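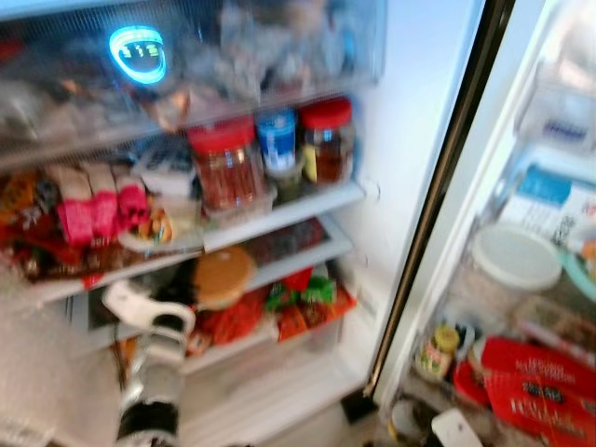
Fridge reach task, gripper at the lower shelf with the door open.

Pre-purchase inspection checklist: mobile arm for kitchen and pantry work
Site: Skargate test kitchen
Date: July 25, 2022
Units under consideration: Nastanis (lease), Toledo (outright purchase)
Ratings: OK / Fix before order / Budget item / Not checked

1. Work area

1.1 Floor level and dry in front of fridge, pantry and sink - OK

1.2 Fridge door opens fully with the arm parked in front - OK
Comment: Door swing sets the parking spot. Mark it with floor tape before the next session. Tape comes out of consumables.

1.3 Shelves stocked as in normal use - OK
Comment: Keep it this way for the vendor demos. Jars with red lids, tubs, snack packets and a red bag all sit close together, and a quote based on a tidy fridge is no use to us.

1.4 Glass kept clear of the reach path - Fix before order
Comment: There are glass jars on the middle shelf, over the shelf being reached into. Move glass to the pantry for trials, or accept breakage and put a line in for it. I would move it.

1.5 Door bins checked for items that stick out - Fix before order
Comment: The white container with the round lid and the small jar with the yellow lid need to be set back or taken out. Both vendors to state minimum side clearance in writing.

1.6 Lighting adequate inside fridge - OK

2. Arm and gripper

2.1 Emergency stop within reach of the operator - OK

2.2 Second emergency stop at kitchen entrance - Budget item
Comment: Not included with either unit. Wired version preferred.

2.3 Finger edges free of chips and burrs - OK
Comment: Spare fingers to be ordered with the unit, 2 sets. Ask Toledo if theirs are interchangeable left and right.

2.4 Finger material rated for food contact - Not checked
Comment: No certificate supplied yet. Hold the order until it arrives. Unwrapped food is out of scope until then.

2.5 Travel speed limited inside an enclosed space - Fix before order
Comment: Needs a lower limit once the gripper passes the door gasket. Nastanis has this as a setting. Toledo quotes it as a software add-on, price to be confirmed.

2.6 Joint covers can be wiped down - Not checked
Comment: Get the list of approved cleaners from both vendors. Our usual bench spray may not be on it.

3. Power and storage

3.1 Dedicated circuit for charger - Budget item
Comment: The fridge circuit must not be shared. Electrician's quote is $2670 including the new outlet. This applies whichever unit we choose, so it should go through now on its own.

3.2 Charging spot clear of the exit path - OK

3.3 Locked storage for spare batteries - Budget item
Comment: Metal cabinet, colour doesn't matter. Faten has one in its catalogue that fits beside the pantry door.

4. People and paperwork

4.1 Operators trained on stop and restart - Fix before order
Comment: Training is included with the lease. For the purchase it is a separate charge per person. Allow for 2 operators on each shift.

4.2 Written risk assessment on file - OK
Comment: Last revised in March. Section on refrigerated storage needs adding.

4.3 Insurance notified - Not checked

4.4 Service response time stated in contract - Fix before order
Comment: Toledo offers up to 25 hours of on-site service a year, with no response time given. Ask for one. Nastanis to confirm whether parts ship from within the country - customs delays were a problem with the dishwasher.

Result: Conditional. Approve the electrical work and the battery cabinet. Do not sign for either unit until items 2.4, 2.5 and 4.4 are closed. Re-inspect the fridge area after the glass has been moved.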